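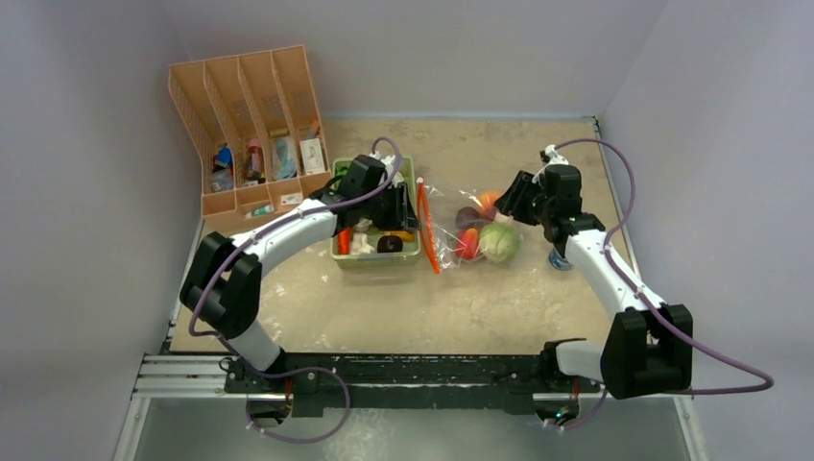 4.3 Beispiele aufzeichnen: Einpacken mit beiden Armen

Mit diesem Abschnitt beginnt der schönste Teil der Arbeit mit Pirkama: Sie bringen dem System etwas bei, indem Sie es vormachen! Eine Aufnahme (im Programm »Episode« genannt) enthält die Gelenkwinkel beider Arme, die Stellung der Greifer und die Bilder aller angemeldeten Kameras, und zwar auf einer gemeinsamen Zeitachse. Für die Aufgabe »Einkauf« brauchen Sie den grünen Korb, eine durchsichtige Tüte und eine bunte Auswahl an Obst und Gemüse. Der Korb steht rechts neben dem Stehsammler mit den schrägen Fächern, die Tüte liegt ausgebreitet rechts vom Korb. Apfel, Orange und Kohlkopf dürfen ruhig schon auf oder neben der Tüte liegen, während der linke Greifer noch über dem Korb arbeitet. Solche halbfertigen Zustände sind Gold wert, denn aus ihnen muss das Modell später auch weiterfinden.

Handbuch durchsuchen … Suchbegriff eingeben Suchen Erweiterte Suche

Vor der ersten Aufnahme

1. Schalten Sie die Station ein und warten Sie, bis im Statusfenster für beide Arme »bereit« steht.

2. Fahren Sie beide Arme in die Grundstellung (Menü Station > Grundstellung).

3. Prüfen Sie den Verlauf der Kabel. Jede Schlaufe braucht genug Spiel, damit sich der Ellbogen ganz strecken lässt.

4. Legen Sie unter Datei > Neue Sammlung eine Sammlung an. Ein sprechender Name hilft sehr, zum Beispiel »einkauf_tuete_a«. Umlaute kann der Export nach Prikley bisher nicht lesen.

5. Tragen Sie die Aufgabe als ganzen Satz ein: »Lege das Gemüse in den Korb« oder »Packe die Orange in die Tüte«. Der Satz wird mit jeder Episode gespeichert und beim Training mitgelesen. Bleiben Sie innerhalb einer Sammlung bei einem Wortlaut.

VORSICHT: Während der Grundfahrt bewegen sich beide Arme selbsttätig. Halten Sie Hände, Ärmel und Haare von der Schiene und vom Tisch fern. Der Not-Halt muss vom Sitzplatz aus erreichbar sein.

Eine Episode aufnehmen

1. Verteilen Sie die Gegenstände. Wechseln Sie von Mal zu Mal Lage und Reihenfolge, gern auch kräftig. Eine Tüte, die heute flach und morgen zerknüllt daliegt, bringt dem Modell mehr als zehnmal derselbe ordentliche Aufbau.

2. Nehmen Sie die Hände aus dem Arbeitsbereich und drücken Sie das linke Pedal. Ein kurzer Ton meldet den Beginn.

3. Führen Sie die Aufgabe in ruhigem, gleichmäßigem Tempo aus. Pausen zum Überlegen gehören vor den Pedaldruck.

4. Setzen Sie beide Arme bewusst ein. Dünne Folie lässt sich mit einem Greifer allein kaum öffnen: Einer hält den Rand, der andere nähert sich mit geöffneten Fingern von der Gegenseite.

5. Lassen Sie am Ende beide Greifer los, fahren Sie ein Stück zurück und bleiben Sie kurz stehen. Dann drücken Sie das linke Pedal erneut.

6. Bewerten Sie die Episode gleich mit »gelungen«, »teilweise« oder »verwerfen«. Abends weiß man es nicht mehr so genau.

HINWEIS: Fällt etwas herunter und Sie heben es mit dem Greifer wieder auf, ist die Episode trotzdem »gelungen«. Wir freuen uns über jede davon! Greift dagegen eine Hand ins Geschehen ein, wählen Sie »verwerfen«.

Tüten und andere weiche Dinge

Weiche Gegenstände sind die Königsdisziplin, und es macht wirklich Spaß, daran zu üben. Fassen Sie die Folie möglichst nahe am Rand und ziehen Sie sie erst ein wenig hoch, bevor der zweite Arm dazukommt. Die Griffkraft stellen Sie unter Greifer > Kraft ein, Stufe 3 ist für dünne Tüten ein guter Anfang. Wer mit Stoffbeuteln arbeitet, darf höher gehen. Auch die Farbe der Dinge, die hinter der Tüte liegen, spielt eine Rolle: Kräftige Töne wie das Orange einer Frucht bleiben durch klare Folie meist gut erkennbar, blasse verschwinden leichter in den Reflexen.
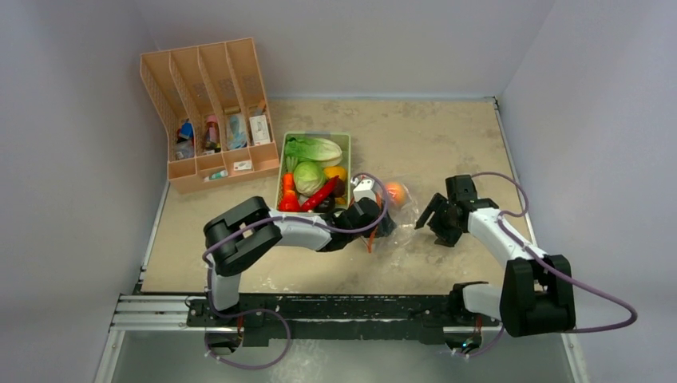
Malsha Akanda schrieb uns zur vorigen Fassung dieses Abschnitts, sie habe anfangs nur makellose Durchgänge behalten und sich dann gewundert, warum das Modell nach dem ersten Fehlgriff an der Folie ratlos stehen blieb. Seit sie auch die Episoden mit einem zweiten Anlauf aufhebe, laufe es »um Welten besser, und das Aufnehmen ist viel entspannter«. Ob man solche Durchgänge eigens kennzeichnen solle, wollte sie noch wissen. Ja, bitte! Setzen Sie dafür im Bewertungsfenster den Haken bei »Korrektur enthalten«. Das Training mit Yupanqui kann diese Episoden dann stärker oder schwächer gewichten.

Wie viele Episoden?

Für einen ersten Versuch mit einer einzelnen Aufgabe empfehlen wir etwa 200 gelungene Episoden. Das klingt nach viel, geht aber nach der Eingewöhnung erstaunlich flott. Nehmen Sie in Blöcken von 12 Episoden auf und tauschen Sie danach einen Teil der Gegenstände aus. Wechseln sich zwei Personen ab, umso besser, jede Hand führt ein bisschen anders, und das Modell profitiert davon.

Sammlung prüfen und übertragen

1. Öffnen Sie die Sammlung in der Durchsicht und sehen Sie sich 10 zufällig gewählte Episoden in voller Länge an.

2. Achten Sie auf Sprünge in der Zeitachse. Ein roter Strich unter der Leiste bedeutet fehlende Kamerabilder.

3. Kürzen Sie lange Stillstände am Anfang mit dem Werkzeug »Schere«. Die Originaldaten bleiben erhalten.

4. Wählen Sie Sammlung > Übertragen und als Ziel den Rechner, auf dem Yupanqui läuft.

HINWEIS: Sammlungen, die vor September mit der alten Wesedeck-Steuerung entstanden sind, müssen vor dem Übertragen einmal umgewandelt werden (Sammlung > Format anpassen). Mischen Sie alte und neue Episoden erst danach.

Das Anlernen selbst starten Sie wie in Abschnitt 4.4 beschrieben. Lassen Sie die Station so lange unverändert stehen, auch die Kameras, damit Sie das fertige Modell am selben Aufbau ausprobieren können.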